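Goseo, January, evening

I came back to the guesthouse at six with sore feet and a small paper bag in my pocket, and I want to write everything down before I sleep, while I still remember the names of the streets. My aunt will ask me about all of it.

The room is quiet and the tea is good. I will begin with the room and then go to the shops.
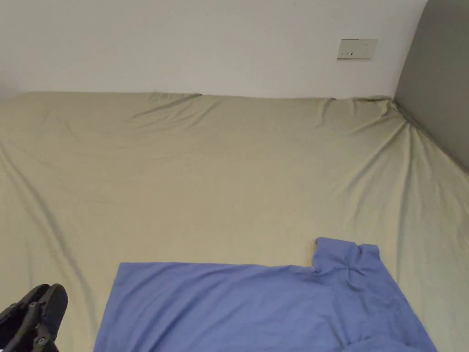
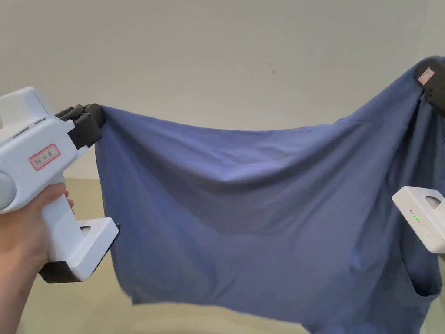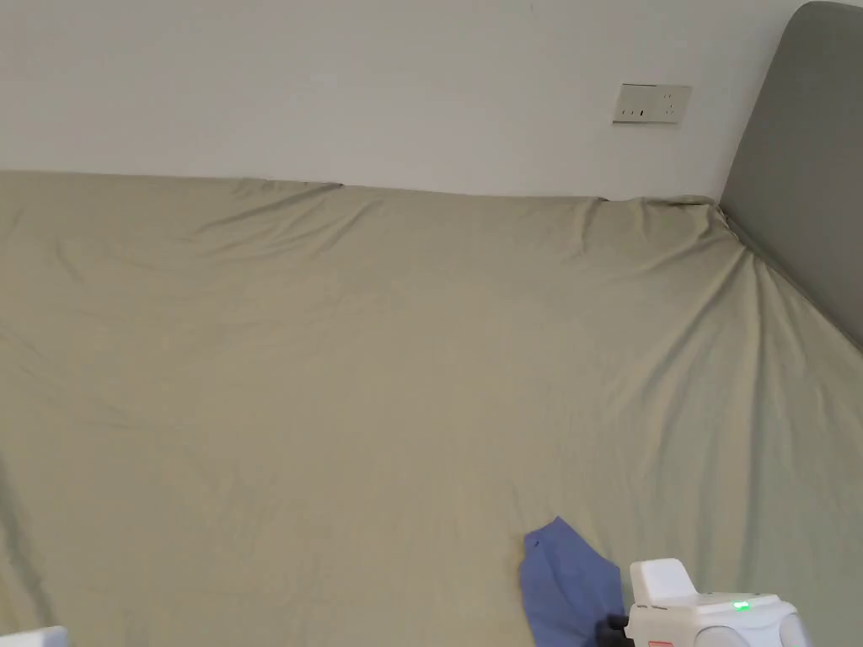
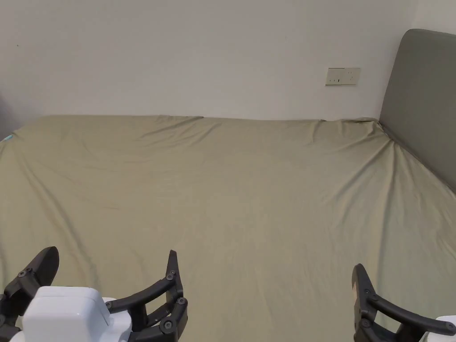

The bed can be made out with its khaki sheet in all of them except the second, where a blue T-shirt is stretched across most of the view.

The morning: Tanoli market

The market is on the hill side of town, under a long roof, and I reached it by the 155 bus. I had read that Tanoli is the place for silver, so I expected a whole street of silver. In fact the silver sellers are only in the last two rows, behind the people who sell spices and plastic shoes. I walked past the entrance of those rows two times before I understood where to turn.

Most of the pieces there are for visitors. There are thin rings, key chains with the harbor on them, and earrings in the shape of a fish. I do not say they are bad. But when I asked one seller where the fish earrings were made, he looked at them as if he was also curious.

I bought nothing in Tanoli except a bag of roasted chickpeas, and I ate them on the stairs outside. They were too salty. I drank a whole bottle of water after.

The afternoon: Vadunon

Vadunon is the workshop my cousin told me about. It is in the old quarter, on a lane so narrow that the delivery men must leave their carts at the bottom and carry the boxes up. The sign is small and green and the door was closed, but when I knocked, a man opened and asked me to wipe my shoes.

His name is Irfan Qureshi and he has worked with silver for most of his life. He learned from his uncle in another city and moved to Goseo after he married. He speaks slowly, which was good for me. He showed me how he draws the wire through a steel plate with holes, every hole a little smaller than the one before, until the wire is like a hair. Then he twists two of these together and presses them flat, and the edge becomes like a row of tiny grains. I had always thought this was done with a mold.

He let me try the twisting. I made a piece as long as my finger and it was thick at one end. He put it in the box for melting without a word, and we both laughed.

I asked him how to know if a filigree piece is good. He told me to turn it over. If the back is clean and the small joints are not swollen with solder, the maker took his time. Also I should press the piece very gently at the middle, and it should not move under the finger. I wish I had known this last year, before I bought the brooch for my sister.

There were bracelets in a glass case, and a pair of very heavy earrings with red stones that a bride had ordered. I liked best a plain pendant in the form of a leaf. The price was 2,236 and I stood in front of it for a long time. I had promised myself not to spend more than half of this on any one thing during the trip.

He did not push me. He went back to his bench and continued to work, and I could hear the little hammer. In the end I asked if he had something smaller, and he opened a drawer and took out leaf earrings with the same pattern, much lighter. I turned them over as he had taught me. The backs were clean. So that is what is in my paper bag.

He wrote the receipt by hand, with the weight of the silver on it, and told me to keep the earrings in cotton and not in plastic, and to take them off before swimming. I do not swim in January, but I wrote it down.

The way home: Justbridge

I walked back through Justbridge, the shopping street near the river. Everything is behind big windows there and the assistants wear gloves. I went into one shop just to compare. The filigree was very regular and shiny. I asked to see the back of one brooch and the young woman was surprised, but she turned it for me. It was all right. It cost about three times more than the drawer earrings, and nobody could tell me who made it.

I stopped on the bridge to look at the water, but the wind was too strong and I had my thin scarf. A bakery on the other side was selling buns with sesame, still warm, and I bought one for now and one for breakfast. The second one is already half eaten.

For tomorrow:

Ask at the desk if the museum of old ornaments is open in winter.

Find a small box for the earrings, with cotton.

Call my aunt before lunch. She will want to know the weight, so keep the receipt near the phone.

I am still thinking about the leaf pendant. The workshop opens at ten.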